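Tralach Shared Workspace Guide, second edition
Reviewed by Marisol Magaña
January 4, 2018

The Tralach guide is a 60-page spiral-bound book of working rules for labs that run two small arms on one table. It costs $32. I used it for more than three weeks in the Neltville shop before writing this.

The best chapter covers table setup. It asks you to write down who owns which part of the surface, set a slow speed for any area both arms can reach, and stop both arms before a hand goes in. We had the first rule on paper already. The other two we were doing by habit, and new people didn't know them.

The section on grippers is good too. It wants finger pads checked at the start of each shift and the check signed. The log sheets are plain and copy well.

I have two complaints. The index is poor — "stop" sends you to "halt," and "halt" isn't listed. And the guide says little about work surfaces. Ours is stone, with scratches and veins, and I wanted a rule on when marks like that should be written up. Painted wooden blocks are our usual practice parts, and stacks get one short paragraph.

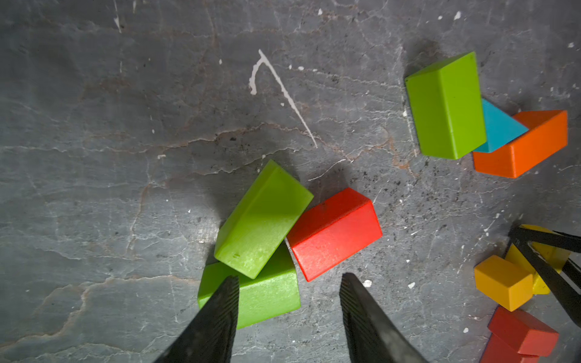 Who should buy it

Small labs with two arms and no written rules. If you already use the Gistari binder, borrow a copy first.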